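Galerie : la table, les boîtes, et ce qu'on a fini par mettre dedans

Vendredi 24 avril, journée rangement chez Dreratura. L'atelier déménage à Bragança et tout ce qui traîne doit entrer dans des boîtes transparentes, ou disparaître. J'étais partisan de la disparition. On m'a confié les boîtes.

Le stock de départ : 116 boîtes commandées chez Tronier, livrées en 2 palettes, dont une au mauvais étage. Il faut ajouter l'inventaire de l'an dernier, 778 lignes, parmi lesquelles figure trois fois le mot « divers » et une fois le mot « truc ». Je sais qui a écrit « truc ». C'est moi.

Le meuble le plus utile de la journée aura été la table. Bois clair, un veinage qui part en grandes vagues, de quoi contempler longuement au lieu de trier. La règle était simple : rien n'y reste une fois la boîte faite. Elle a tenu jusqu'au café. J'ai un faible pour les plateaux nus, c'est le seul moment où une table ne me reproche rien. 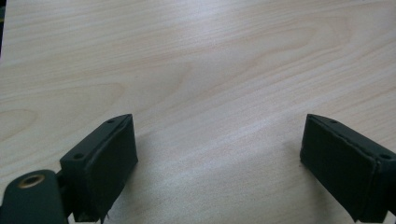 Comment nettoyer un plateau en bois clair avant d'y trier de petits objets ?
Un chiffon microfibre à peine humide, passé dans le sens du fil, puis un chiffon sec aussitôt après. Pas de produit abrasif, pas d'éponge détrempée, et on attend que la surface soit bien sèche avant d'y poser du carton.

Venons-en au tri. La théorie voulait qu'on range par usage. Au bout de quelques boîtes, on rangeait par forme, et peu après par couleur, signe qu'il était temps d'ouvrir une fenêtre. Les choses rondes vont avec les choses rondes. Les choses jaunes aussi. Une pièce ronde et jaune met donc tout le monde d'accord, et il s'en trouve dans la boîte ci-dessous, avec un couvercle blanc et un petit tas de gris, d'argenté et de brun que l'inventaire appelle sans doute « divers ».

Le carton qui dépasse derrière, lui, n'entre dans aucune catégorie. Je propose « carton ».

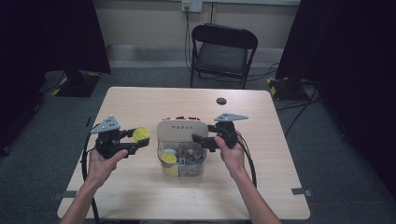 Faut-il garder les emballages d'origine quand on range dans des boîtes transparentes ?
Seulement s'ils portent une information qu'on ne retrouvera pas ailleurs : référence, mode d'emploi, date limite. Sinon, on découpe le morceau utile, on le glisse contre la paroi, texte vers l'extérieur, et le reste part au recyclage.

J'avais prévu des étiquettes, une planche de 100. Pour 116 boîtes. Le calcul avait été fait de tête, un lundi. Les seize dernières porteront donc un bout de ruban adhésif et une mention au feutre, ce qui leur donnera un petit air clandestin.

Les boîtes à deux compartiments ont eu leurs partisans. On met d'un côté ce qu'on ouvre tous les jours, de l'autre ce qu'on préfère oublier, et on rabat le couvercle sur l'oubli. Côté ouvert, les petits sachets rouges ont vite pris leurs aises. Ils brillent, ils se froissent, ils montent à peu près jusqu'au bord, et chacun qui passe a une opinion sur la façon de les tasser. La mienne est qu'on ne tasse pas. On secoue un peu, on regarde ailleurs, on recommence.
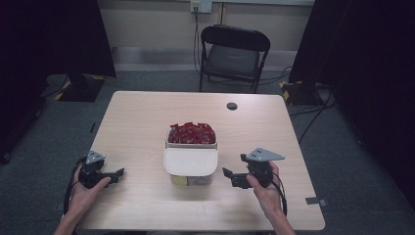 Côté fermé, la méthode Unden (c'est le nom de notre étagère du fond, et par extension de tout ce qui s'y perd) recommande de noter le contenu avant de fermer. Nous notons après, de mémoire. Il en résulte des fiches d'une grande liberté, telles que « jaune, peut-être vert » ou « voir l'autre boîte », sans autre précision sur l'autre boîte.

Pour ceux qui viendront aider à Bragança : les boîtes pleines s'empilent par quatre, les lourdes en bas, les étiquettes face au couloir. Les boîtes au ruban adhésif voyagent ensemble, elles ont l'habitude. La table part en dernier, enveloppée dans les deux couvertures grises du placard, et on la porte. On ne la pousse pas. Le parquet de l'ancien local se souvient encore de la précédente.

Le reste des photos suivra quand j'aurai retrouvé la boîte où j'ai rangé le chargeur.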